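FOR IMMEDIATE RELEASE

Prekeck Health District retires the fax machine from flu reporting

The machine served with distinction, and also with paper jams

PREKECK - The Prekeck Health District will stop collecting weekly flu and stomach-bug reports by fax in April and will switch to a short online form, the district announced Tuesday. Clinics, schools, nursing homes and child care centers will all use the same form, which asks for less information than the old one and does not require anyone to stand next to it and listen for a tone.

The change affects 80 reporting sites across the district. Under the old system, each site filled out a two-page sheet by hand, faxed it to the district office by noon and then, in many cases, called to ask whether it had arrived. Staff typed the figures into a spreadsheet. Readers who wondered why the weekly flu summary used to come out nine days after the week it described now have their answer.

"People kept telling me the fax was secure," said Lenuța Grecu, the district's director of disease reporting. "It was certainly secure from me. I couldn't read half of it. We had one school that seemed to have a terrible outbreak every fall, and it was a seven that looked like a one, or a one that looked like a seven. We still argue over which."

The new form has 26 questions, down from a number the district would prefer not to revisit. Most sites will answer only six of them in a normal week. The rest appear when a site reports an unusual cluster of illness, such as several cases of vomiting in one classroom or a cough moving down one hallway of a nursing home. No patient names are collected in the weekly count, and none were before, although a few people did write them in the margin.

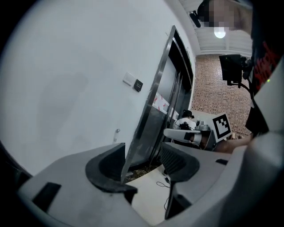

Sites will have until 5 p.m. each Tuesday to send in the previous week's numbers. Summaries will be posted on the district's website two days later, in a table that can be read on a phone. The district will also keep publishing the color-coded map, despite a long-running difference of opinion over whether orange is worse than red. It is not. The legend will be made larger.

The form was built by Storkance, a software company that has set up similar reporting tools for county offices. The first year costs $499 a month, paid out of money the district had been spending on phone lines, toner and a service contract for equipment the manufacturer stopped making some time ago. Marius Radu, who managed the project for Storkance, said the hardest part was working out what the old sheet had been asking.

"There was a box labeled 'Other (see other),'" Radu said. "We looked for the other. We asked. In the end we took it out, and so far no one has written in."

Three sites tested the form over the winter: the Morketti Clinic, Bosman Elementary School and the district's own walk-in vaccine office. Valentin Preda, the office manager at Morketti, said the weekly report now takes him less time than finding the cover sheet did.

"I was against it," Preda said. "I'd like that in there. I was against it for two meetings, and then I tried it."

Not every tester was won over. Nelu Zamfir, who handles attendance at Bosman Elementary, asked that the form stop congratulating him when he presses the submit button. "I've just told you eleven kids are out sick," Zamfir said. "I don't need confetti." The confetti has been removed.

Doctors and labs should note that the change covers weekly counts only. Individual cases of measles, whooping cough, meningitis and other illnesses that must be reported right away should still be called in to the district's duty line, day or night. A person will answer. The online form should never be used for an urgent report, and it will say so in large letters at the top.

Short training sessions will be held by video at 8 a.m. and again at 4 p.m. during the month before the switch. Each lasts half an hour, or less if people hold their questions about parking, over which the disease reporting team has no power. Sites without a reliable internet connection may give their numbers by phone, and the district will enter them.

The fax number will stay connected for 3 months after the change - mostly to catch stragglers, and partly because the phone company needs that long to turn it off. Anything received will be answered with a call and a polite reminder.

Site managers should expect login details by mail. Those who have changed their email address, their office manager or their name since the last contact list was drawn up are asked to let the district know.

Media contact:
Darius Nedelcu
Communications Office, Prekeck Health District
Please call or email. Do not fax.

###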